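About Zurberg

Home
What We Pack
For Clinics
About
Contact

Who we are

Zurberg sorts and packs small medical supplies for clinics, dental offices, school nurses and anyone else who keeps a drawer of things they hope they won't need. Masks, syringes, dressings, small bagged items. We buy in bulk, break it down, put it into kits and send it out. That's the business.

Most About pages in this trade promise to transform the supply closet. We've read plenty of them and we have our doubts. A supply closet gets better when somebody takes out what isn't used, puts back what is, and writes the right thing on the shelf label. We can do part of that for you. The rest happens in your building, and we'd be suspicious of any vendor who claimed otherwise.

How we started

The company began with 2 people and a rented unit behind a tile store. Our first customer was a group of clinics that had been buying ready-made kits from a large catalog. Their staff opened each kit, took out the three or four things they wanted and pushed the remainder to the back of a cupboard. When we were asked to look at the cupboards, we found 121 opened kits, some of them well past date. Everything missing from them was the same few items.

We quoted for kits with only those items in them. It was a smaller order than the catalog one, and our accountant at the time did not admire the plan. The clinics are still with us.

What we believe about bins

We have opinions about bins. We used to have more of them. At one point we bought into a color system called Pillex, with a different color for every category and a laminated wall chart to explain it. The chart should have been the warning. People on the late shift put things where there was room, and after a few months the colors meant nothing at all. We went back to plain bins, one kind of item in each, open at the top so you can look in and see what it is.

Open bins have their critics. A customer once told us they look unfinished. Maybe so. We tried lids for most of a year and what we got was a stack of lids in a corner.

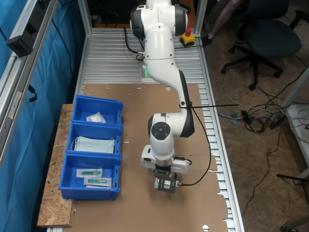
The order of the bins matters more to us than the color does. Each kit has a packing order, and the bins are lined up to match it. If a kit calls for masks, then the masks have a fixed place in the row and they stay there until that kit is finished. Changing the row halfway through a run is the quickest way we know to send somebody the wrong box, and we've done it, so we speak from experience.

Sealed packages stay sealed. We don't open sterile packaging to make a kit look neater or fit a smaller carton. If an item doesn't fit, the carton changes. We've been told that a slimmer box would save on postage, and we ran the numbers with Hivo, who carry most of our local deliveries. The saving was real and it was small. We kept the bigger box.

What we pack now

Our current list runs to 284 items. We think that's too many and we review it every September. An item gets dropped if no kit has called for it in a year, although customers can argue for a reprieve, and some of them argue well.

Kits come in 3 sizes. The small one suits a single exam room. The medium one is what most school offices order. The large one we will try to talk you out of unless you have the shelf space, as we've seen too many of them used as a step.

The Yazzie list

Yazzie is our restocking sheet. It's one page, it's printed on paper, and it comes in every carton. You mark what you used and send it back, or take a picture of it and email that. We have been offered software to replace it more times than we can remember. So far, every demo has needed somebody to walk around with a tablet and type in what the pencil already says. If one comes along that beats the pencil, we'll change.

What we don't do

We don't sell medicines. We don't give clinical advice, and a kit from us is no substitute for having someone trained to use it. We don't send automatic refills unless you ask for them in writing, because that's how those cupboards got full in the first place.

Visits and questions

Customers are welcome to come and see the packing area on a Thursday afternoon. Please write first through the Contact page and tell us what you're storing now and where. A rough list is fine.

Zurberg. Supplies sorted and packed to order.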